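Home Guides Teaching by Hand Parts Contact

Section 2: Recording your first demonstrations

Okay, your Zumero is bolted down, the glove is paired, and you want to teach the thing something. I start everybody on tabletop pickup: a few small objects, a bin, one hand. It sounds dull, but I learned more from my first afternoon of it than from a month of reading forums.

1. Clear the table down to the bin and the objects you plan to use. Mix your shapes. Something with flat sides, something round, and something awkward will teach you plenty about your own driving.

2. Put on the glove and hold your hand open and flat until the light on the cuff stops blinking. If it keeps blinking, open Settings > Glove > Reset and go again.

3. Move the robot's arm slowly through the air for a minute before you record. I still do this every session, because my shoulder needs it more than the software does!

CAUTION: Keep your other hand off the table while the glove is live. Birthe Brynjólfsdóttir taught me that one after I got my knuckles rapped reaching in to straighten a block.

4. Press the left pedal to start recording. Come in low and from the side with the hand open, fingers on one side of the object and thumb on the other, and wait a beat before you close. 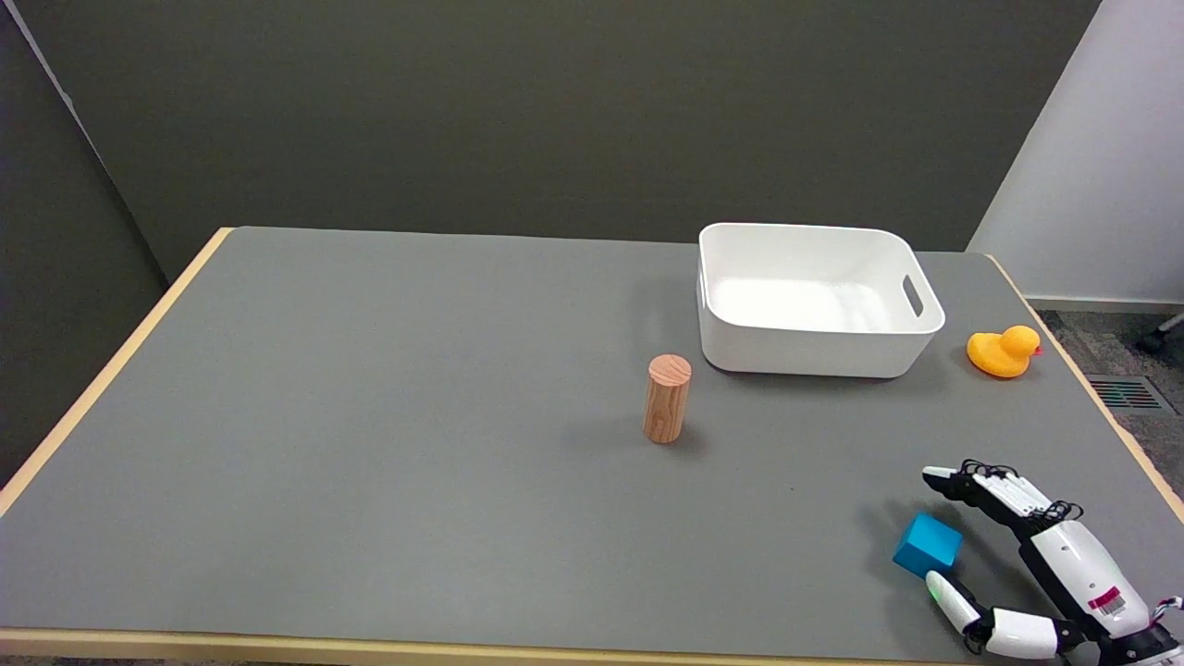 That little wait matters a lot. If you close while the arm is still drifting, the policy learns to drift too, and then you get to watch it nudge things across the table all evening (ask me how I know).

5. Close, lift, carry the object over the bin, lower it, and open. Press the right pedal to stop.

6. Shuffle the objects and repeat. I record 20 takes, rest, then do another batch, up to 200 for one task.

NOTE: Fumbled a grasp? If you recovered smoothly, keep the take -- those are gold. If you flailed, hit Discard and forget about it.

7. Save the batch under a name you'll recognize in August. "test_final_b" is not that name.

Files go to the Pretex folder by default. Edgardo Dalisay keeps his on a separate drive, and with over 299 takes on my laptop I'm starting to see his point.

Last revised April 2021

Related sections
Pairing the glove
Pedal wiring for Rernden bases
Replaying a take on the arm
Trimming takes in Salazar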